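Marchal grasp staging

From my robot methods wiki, manipulation section

Marchal grasp staging (most of us just say "staging") is a way of teaching a two-armed robot to pick things up by splitting each grab into short stages and learning them one at a time. I've used it on and off for a good while now, so this entry leans on my own experience - fix whatever I get wrong!

Background

The name comes from the Marchal project, where Thierry Ferrand wrote the first version as a side tool for a bigger planner called Galar. The planner faded away and the side tool stuck around, which happens a lot in this field. Breaking a motion into pieces is an old idea, of course. Thierry liked to wave around a stapled report from 1977 that did much the same thing with a pair of pliers on a rail.

How it works

A person guides the robot through a task, and the recording gets cut into stages: reach, shape the hand, close, lift, carry, let go. Each arm gets its own set of cuts, and I think that's the clever part. One hand can be closed on an object while the other is still open and getting into position, and the method doesn't force them to march in step.

Everyday stuff works best for the recordings. An apple, a paper cup and a bottle of water on a white table will give you three very different grabs - something round, something light that squashes easily, and something tall with ribbed sides that you want to wrap your fingers around.
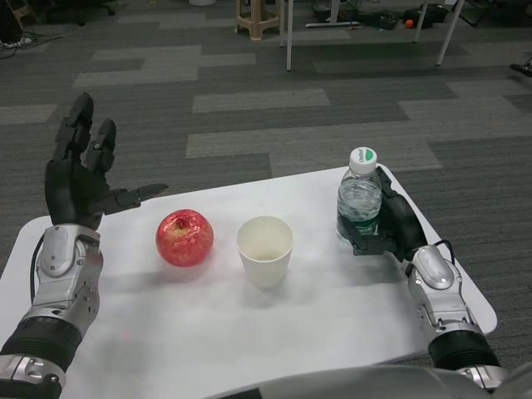

Results

The set I know best is Erkano, with up to 1000 recordings across 16 tasks. Trained on that, the staged version beat our plain one on every two-handed task, and the gap was biggest when the arms had different jobs. On one-handed tasks I saw hardly any difference, so I wouldn't bother there.

It also needs less data. We got a decent cup grab out of 8 recordings, which made me grin for a whole afternoon (the apple took quite a few more).

Known problems

Bad cuts ruin everything. If "close" starts a touch too early, the fingers curl in front of the object and knock it over. The Drasadik add-on places the cuts automatically using finger motion, and it's pretty good, but I still check them by hand.

See also: Galar planner, Erkano recordings, Drasadik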